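4.2 Comparing finger sets on the Clondum arm

This section explains how to compare two sets of fingers on the same gripper. Read section 4.1 first and make sure the wrist camera has been calibrated. The steps apply to the Trosex flat pad fingers and the Teltano ribbed fingers. Other fingers can be tested the same way, but their opening width must be entered by hand.

Before you start

Switch the arm to Hold and wait for the status light to stop flashing. Fit the flat pads first. Tighten the finger screws evenly with the 3 mm key from the tool pouch.

CAUTION: Do not change fingers while the controller is in Run. The gripper may close without warning.

Choose test pieces that you handle in normal work. Small wooden blocks are a good choice. Include at least one piece with a notch or a cut-out, as these show up differences in grip that a plain block will hide. Old fingers may be used for the test if the pads are still flat — light marks along the edges do no harm. 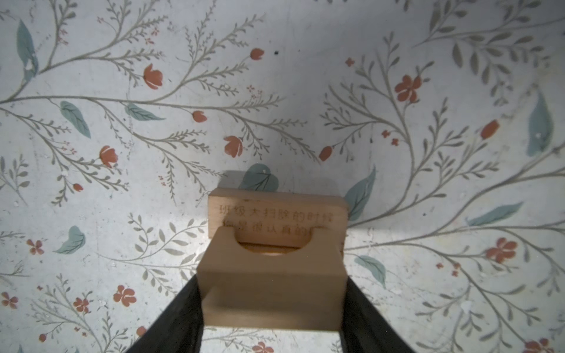 Running the test

1. Open the Compare page on the controller and press New.

2. Enter a name for the finger set. The name cannot be changed later.

3. Set the grip force to 40 per cent. Use the same value for both sets.

4. Place the test piece between the fingers and press Close. Check in the camera view that both pads meet the sides of the piece.

5. Press Lift. The arm raises the piece, holds it for 4 seconds and sets it down again.

6. Record the result as Held, Slipped or Dropped. If the piece turned in the grip but did not fall, record it as Slipped.

7. Repeat steps 4 to 6 until the page shows Set complete.

8. Switch to Hold, fit the second set and start again from step 1.

Note: A patterned work surface can be used. If the edge finder picks up the print instead of the test piece, lower the Detail slider until the outline settles. Leave the slider at the same position for the second set.

Note: Pieces standing close behind the one being gripped may be read as part of it. Move them back if the outline takes in both.

Reading the results

The two sets are listed side by side. Look at Slipped before Dropped, as slips usually point to poor alignment and can often be cured by refitting the fingers. If the page shows error 685, the force setting was changed between sets and the results cannot be compared. Delete the second set and run it again.

Results can be exported in Pilkington format from the File menu. Finger names longer than the column are shortened in the export.

Section last revised 2021-04-26.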